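The Shared Laundry Returns to the Housing Estate

For most of the last century the communal wash-house was treated as a thing to be outgrown. Public bodies built them, families used them, and once a machine could be bought on hire purchase the buildings were turned over to storage or pulled down. A household that did its own washing behind its own front door was thought to have arrived.

That view is now being revised by the bodies that manage rented homes. Water costs more than it did, new flats are smaller, and a washing machine in a kitchen of nine square metres takes up room that tenants would sooner give to a table. The Pillay Housing Association, which lets 622 homes across 4 estates, has placed a shared laundry at the centre of its latest building plan. 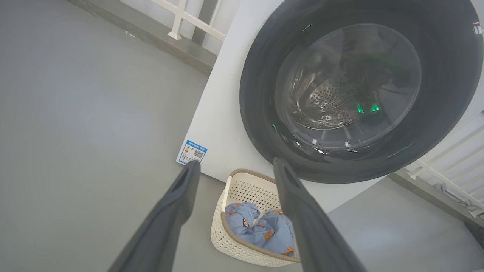 WINDEVURA, March

The laundry at Windevura opens at six in the morning and closes at ten at night. It occupies the ground floor of the middle block, between the bicycle store and the post boxes, on a site first marked on the drawings for a management office. The office was moved upstairs after tenants were consulted, and the laundry was given the windows.

Anel Baloyi, who leads the association's property services, regards the position of the room as the most important decision in the scheme. The old wash-houses, she says, were put where land was of least value, at the back of the site or below ground, and people used them only when they had to.

"If a woman has to cross a dark yard with a basket at eight in the evening, she will buy her own machine as soon as she is able," says Baloyi. "We asked what it would take for her to stay. Light was the first answer, and a door that she could see from the stairs was the second."

The charge is set each year and appears on the rent statement as a separate line. Tenants pay for each wash by means of a card, and the association has undertaken that income from the room will be spent on the room. Drying is charged at a lower rate in the winter months, following complaints of damp in bedrooms where washing had been hung over doors and radiators. The surveyors had been reporting the same problem for years, and had usually advised tenants to open a window.

Booking proved harder to settle. The first system allowed tenants to reserve a time up to a month ahead, and the evening places were taken within hours by the same few households. It was replaced with a rule under which each home may hold one booking at a time. Two mornings a week are left without bookings for those who work shifts or who would prefer to come down and wait their turn.
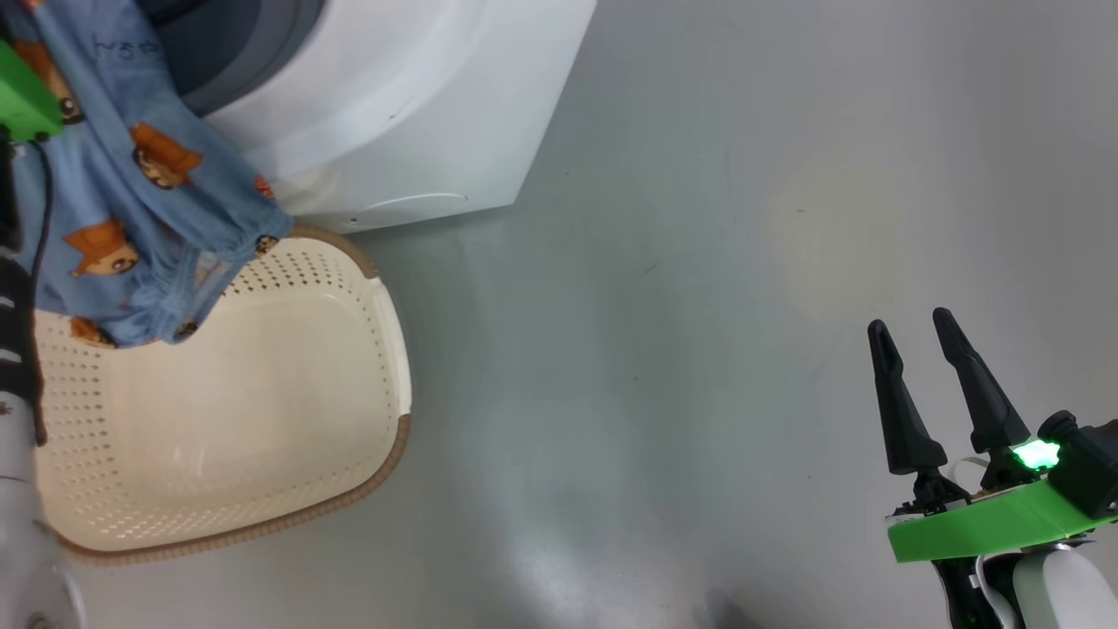

Water, and where it goes

The less visible part of the scheme lies behind the rear wall. Waste water from the laundry passes through a treatment unit supplied by Filtenero and is then held in a tank of 100 cubic metres, from which it is drawn to flush the lavatories in the block. Heat is recovered from the same water before it reaches the tank.

Tumelo Potgieter, the engineer responsible for the installation, is careful in what he claims for it. The filters must be cleaned on a strict timetable, and a missed visit is soon noticed by everyone in the building. Some detergents leave more foam in the tank than others, and the association now issues a short list of those it recommends. It has no power to enforce the list and has not sought any.

"A system of this kind depends upon what several hundred people choose to pour into a drawer," says Potgieter. "We can design for that to a certain extent. After that we have to write letters."

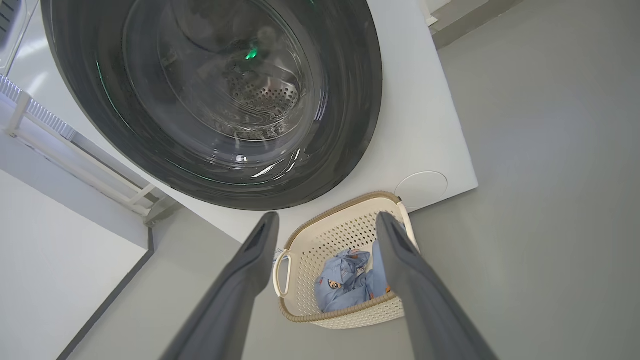
The letters have been better received than he expected. They are printed in large type, on one side of the paper, and are delivered by hand with the quarterly newsletter. Replies come back through the box in the entrance hall, a good number of them concerned with matters other than detergent, such as the height of the folding tables and the want of a second bench.

A second laundry is planned for the Lernen estate, where the conditions are less favourable. The blocks there are older and stand further apart, and many tenants already own machines on which they are still making payments. The association does not propose to ask anyone to give up an appliance. Plumbing points will remain in every kitchen, and the shared room will be built at half the size of the first, with space beside it for an extension.

Baloyi's department will report to the board on the first full year of use before the Lernen contract is let. The folding tables at Windevura are to be raised in the meantime, and the second bench has been ordered.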